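Steamed dumpling evening comes to Plindbridge

The community kitchen in Plindbridge will open its doors in April for an evening of steamed dumplings. The cook Siham Nseir will lead the course, which has 98 places.

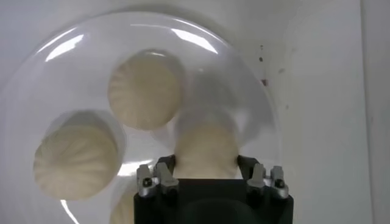
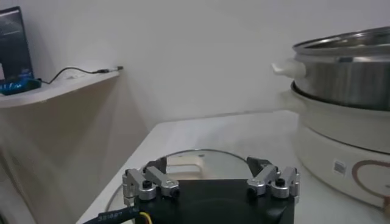
Guests will learn to prepare the dough, to close the pleats by hand and to steam everything at the right moment. The evening begins at 6 p.m. and takes 2 hours. After the lesson all people eat together at the long tables.

"Many persons are afraid of the pleats," says Nseir. "The first ones are always a little crooked – they taste the same."

The flour is a gift of the bakery Van Acker, and the shop Bekach delivers the vegetables. There will be a filling with cabbage and mushroom and another one with chicken. Guests with an allergy are asked to write it on the form.

Last year the kitchen welcomed 220 guests in its spring courses. Places can be reserved at the desk of the kitchen or in the Bekach shop. Children from the age of 4 may come along with a parent.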